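Le grand rangement des sachets (et autres plastiques)

Publié le 30 décembre 2018 – Rangé dans : maison, cuisine, petites manies

Bon, je vous avais promis un billet sur les biscuits et vous n'aurez pas de biscuits. Enfin si, un peu, à la fin. Mais entre les fêtes j'ai ouvert LE tiroir, celui sous le plan de travail, et il n'a plus voulu se refermer. Vous avez tous un tiroir comme ça, ne mentez pas !

Chez moi c'est le tiroir des sachets. Sachets de congélation, sachets de pain, grandes poches transparentes qui emballaient une couette ou un oreiller, petits sacs à fermeture zippée lavés et relavés depuis le mois d'août (les confitures, les haricots, vous vous souvenez). Tout ça en boule, tassé au fond, avec un rouleau de film alimentaire coincé en travers.

J'ai commencé comme d'habitude, c'est-à-dire mal. J'ai tout sorti d'un coup sur la table et je suis allée me faire un café. Quand je suis revenue, la moitié avait glissé par terre et le chat était assis dans l'autre moitié. Ma voisine Aparecida est passée rendre un moule à ce moment-là, elle a regardé la table, elle m'a regardée, et elle a dit « je te laisse ». Merci Aparecida.

Donc, méthode. D'abord on trie par taille, et pour ça il faut déplier chaque sachet. C'est là que j'ai perdu une bonne partie de ma matinée ! Le plastique fin, ça colle à lui-même, ça se recroqueville, on ne trouve jamais l'ouverture. J'ai fini par prendre le coup : attraper un bord du bout des doigts, le pincer bien fort, soulever et secouer un peu pour que l'air entre. Une fois sur deux le sachet s'ouvre, l'autre fois on souffle dedans comme un gamin avec un ballon.

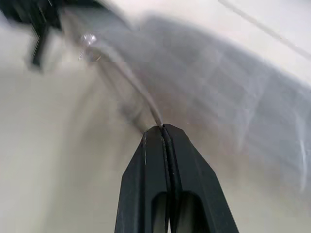
Les grandes poches, c'est encore une autre histoire. Je les pose à plat, je chasse l'air avec l'avant-bras en partant du fond, puis je plie en deux dans la longueur, encore en deux, et je roule. Surtout ne pas rouler trop vite, sinon l'air reste coincé et on se retrouve avec un boudin qui se déroule tout seul dans le tiroir pendant la nuit. J'ai essayé le pliage en triangle que Pirjo m'avait montré l'été dernier (elle en fait des petits samoussas impeccables, c'est agaçant), mais sur les grands formats je m'embrouille et j'obtiens une espèce de cocotte ratée.

Pour les petits sacs zippés, pas de pliage. Je les range debout, comme des fiches, dans une ancienne boîte à thé Honkanen dont je ne voulais pas me séparer. Ceux dont la fermeture ne tient plus partent au recyclage, enfin au bac que ma commune accepte, vérifiez chez vous, les consignes changent d'une ville à l'autre. Et j'ai été sévère ! Même le sachet bleu que je gardais pour les moules à madeleines, percé au coin, hop.

Les sachets de pain, je les garde à part, roulés et tenus par un élastique. Ils me servent pour les épluchures et pour emballer les chaussures quand on part chez ma belle-mère. Mon mari prétend qu'on en a pour 200 ans de chaussures. Il exagère, il n'a que deux paires.

Ah, et j'ai retrouvé des choses dans ce tiroir. Une pince à escargots. La notice de la yaourtière Avlow que j'avais cherchée partout, retournée toute la maison, accusé tout le monde. Et une enveloppe avec 5 euros dedans, marquée « œufs », de ma propre écriture. Je n'ai aucun souvenir de ces œufs.

Côté contenants, je n'ai rien acheté, je m'y étais engagée ici même devant vous. Deux boîtes à chaussures coupées à la bonne hauteur, du papier peint de récup collé à l'intérieur (celui du couloir, à petites feuilles, il m'en restait un bout) et la fameuse boîte à thé. Le film alimentaire a déménagé dans la porte du placard, avec le papier cuisson. On verra si la famille suit. J'ai mis des étiquettes, pour l'instant mon fils les lit à voix haute d'un ton solennel et repose tout n'importe où.

Et donc les biscuits. Irja me réclame en commentaire la recette des sablés à la cardamome, je la recopie proprement dès que je remets la main sur mon cahier. Pour les impatients : 500 g de farine, pas moins, et le beurre doit être bien mou. Le reste arrive la semaine prochaine, avec le placard à épices si j'ai encore du courage. Dites-moi en attendant comment vous pliez vos grandes poches, je prends toutes les idées – sauf les triangles, Pirjo !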